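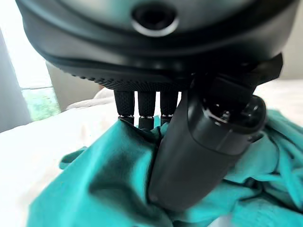
Robot teaching by demonstration

Teaching by demonstration is a way of giving a robot a new skill by showing it the skill instead of writing out every motion in code. A person carries out the task through the robot, the robot's sensors record what happens, and a learning program later uses the recordings to produce the same behavior by itself. The field also goes by the names learning from demonstration, imitation learning and programming by demonstration.

Methods

In hand guiding, also called kinesthetic teaching, the teacher takes hold of the arm and moves it through the task while the motors give way. It needs almost no training, and a beginner can teach a simple reach on the first afternoon. It works less well for hands with many joints, as no teacher can steer four or five robot fingers at once with only two hands.

In remote control, or teleoperation, the teacher stands apart from the robot and drives it with a glove, a handheld controller or a smaller copy of the arm. The Zürcher glove, a common choice in teaching labs, reads the bend of each finger and passes it to the matching finger of the robot. The thumb is the hard part — a human thumb rolls and slides in ways that most robot thumbs can't follow — and teachers learn to adjust their own grip to suit the machine.

Cloth as a subject

Cloth is one of the most rewarding things a robot can be taught to handle, and one of the most stubborn. A cup keeps its shape when it is lifted; a sheet or a shirt takes a new one with every touch.

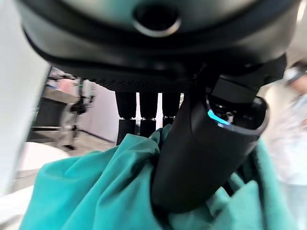 Grasping is usually the first cloth skill to be taught, before spreading or folding. The teacher has to judge how much fabric to gather and how firmly to close the hand. Wrist cameras help here, but a good handful gets in its own way: with teal cloth bunched up around the fingers and thumb, the fingertips vanish into the folds, and the contact itself is hidden from view. Many projects therefore add touch sensing or a second camera farther back.

The Careline project, led by Pornthip Duangkaew, recorded 222 cloth demonstrations by remote control, among them 40 of picking up a crumpled piece from a bed. Its software, Cideck, lets a teacher trim a recording and mark the moment of the grasp. Of the full set, 17 were kept as failed grasps, and these proved wonderfully useful for teaching recovery.

See also: Hotstead (household robot test site); Teleoperation; Robot hand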